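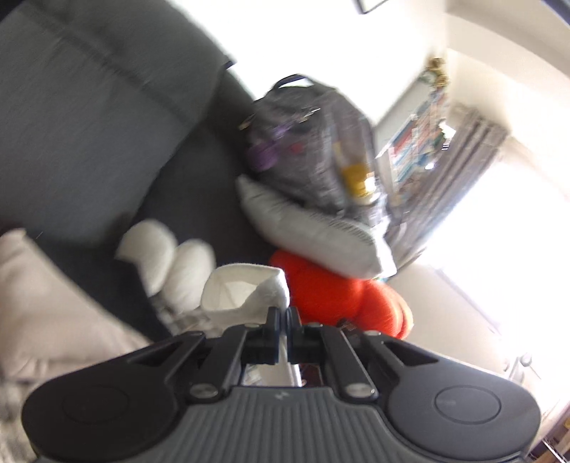 Clearing the sofa before the cold weather

We moved to Sernthorpe in April and since then the sofa has been where everything lands. Bags, post, washing, whatever was being carried when the phone rang. I don't mind it in summer when we're hardly in the room. Once the evenings draw in I want to be able to sit down without shifting a pile first, so September 2025 is the month I've given myself to sort it out.

The sofa is a big charcoal one and we bought it second-hand for 300 pounds, delivery included. It is comfortable and far too deep. Anything put down on it tends to stay there. The grey backpack is the worst for this. It has a hook in the hall and it has never spent a full night on it. I've now put a second hook lower down, next to the shoes, which seems to have helped a bit.

I've been doing the job in short goes of 30 minutes with the kitchen timer. First go was bags and paper. Second was anything soft, meaning cushions, throws, toys and clothes, and that took longer than I expected. I ended up with three heaps: stays in the living room, goes upstairs, goes in the wash. The wash heap was the biggest by a long way.

A word on the curtain, as my sister asked. It's the grey pleated one from Cabrera, the shop on the ring road, and yes, it does let the light in round the edge. I would get the lined version if I was buying again. It was 2 weeks late as well.

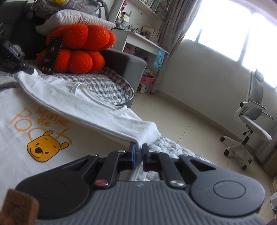
Folding is the part I put off. I can wash and dry all day, but the clean stuff then sits about in a basket until someone needs a sock. What works for me is laying things out flat on top of the blanket and doing all of one kind before starting on the next. White things first, as they show every mark. The Winnie the Pooh one with the orange lettering gets folded with the print inwards, because the last printed thing we had went cracked and flaky across the front and I'd like this one to last. I've no idea if folding makes any difference to that. Washing it inside out at 30 probably does more.

The chunky blanket is staying out. It's a pain to wash. It takes up the whole drum, comes out weighing a ton and needs two days over the airer, turned every few hours so the cable bits don't stay damp. I did it once with the Flukdale liquid, the wool and delicates one, and it came up soft. I wouldn't spin it higher than 1000 again, though. It lost its shape down one side and I had to pull it straight by hand.

The orange pumpkin cushions are staying too. They were meant to be an autumn thing and go back in the loft after, but they were out all last winter at the old house and I got used to them. They're good behind your back if you stack them. They shed a bit on dark trousers.

Still to do: the shelf, which needs dusting from the top down, and the box of cables behind the door. I've ordered a lidded storage trunk from Cunilel for the spare throws and will put up the measurements when it comes, as two people asked what would fit under our window.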